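About Us

Hi, I'm Kieran Ní Mhurchú, and I run Akthorpe, a two-person shop that tries out robot grippers so you don't have to buy three of them to find the one you like.

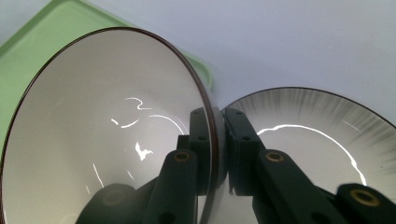 What we do all day

Mostly we pick up dishes! Glazed bowls and plates are shiny, curved and slippery, and they show up a bad fingertip faster than anything else I know. We go through every gripper by hand first, then on the arm, with the same crockery both times. Our log is at 2,217 grasps as of 2023-06-27, and 404 of those were two rims pinched together (my favorite test, and the one that makes vendors nervous).

What's on the bench

Right now it's the Hodar fingers against the Cladov ones. Hodar closes more gently, Cladov is way easier to take apart when a bushing gets sticky. I keep changing my mind. We run both off the Sin controller, which I grumbled about all through January and have since come around to – the menus are still awful, though.

Working with us

Send us your gripper and the thing you want it to hold. A comparison takes 11 working days, and you get the whole log, drops included. We don't sell hardware and we don't take a cut from anyone who does. If you're local, come by and squeeze something!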